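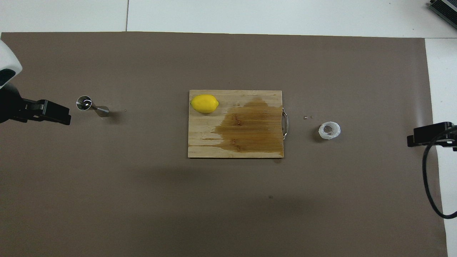 I got to the Marnemetti open day at 1:30, which the flyer said was when things started, and things started at 2:15. In between there was coffee, a sticker with my name spelled wrong, and a promotional video in which a robot folded a towel to piano music. It was a very good towel. I've been suspicious of the video ever since.

My friend Nga Lý had talked me into going. She works two floors down at Jivlow, where they make scheduling software for dentists, and she likes to look in on the neighbors once in a while to feel grateful for her own deadlines. The workshop is at the back of the Istby building, past the loading dock, and they let us in 13 at a time.

The station we spent longest at was the bar. I had pictured bottles and a bow tie. What they had was brown paper spread out flat, a cutting board, a lemon, a jigger and a plastic cup, with a gripper on either side. Diệp Khúc ran the demo and she was refreshingly low on sales pitch. The job, she said, was to measure something and get it into the cup. The something was iced tea, on account of the insurance.

The first try went to the cutting board. So did a good part of the second. Wood drinks faster than you'd think, and the stain kept creeping along the grain while Diệp explained why a jigger is such a miserable object for a robot. It's shiny, so the cameras see the ceiling lights in it. It has two ends and a waist, and it rolls. A plastic cup is worse in its own way, because if you squeeze it like you mean it, it folds, and if you don't, it leaves.

A man behind me asked how many times it had practiced. 2610, Diệp said. He asked how many of those had worked. She said that depended on what he meant by worked, and I decided I liked her.

The lemon, I should say, came through all of this without a mark on it. I asked what it was for. Lâm Cù, who was minding the laptop, told me slicing was planned for the spring but that people had concerns about the knife. I'm one of those people now.

On the third try I saw, the tea went in the cup, most of it, and we all clapped much harder than we would have for a bartender. That's the trick of these events, I think. By the time you've watched two spills you're so deep in sympathy with the machine that a quarter inch of tea feels like the moon landing. Nga had her hand on my arm — she denies this.

There was a second station where a smaller arm sorted screws into trays. It was fast and it got every one of them right, and our group gave it maybe four minutes. Poor thing.

Duyên Văn closed with a short talk about where the money comes from, and I wrote down the number 4000 and can't tell you what it was 4000 of. Then questions. A kid wanted to know if the robot got tired. Duyên said no, but the wrist motor gets hot and they have to give it a rest, and the kid gave her a look that said that's what tired is.

They're doing another one in December. Parking is free if you tell the guy at the gate you're there for Marnemetti. I told him I was there for the robots and paid six dollars.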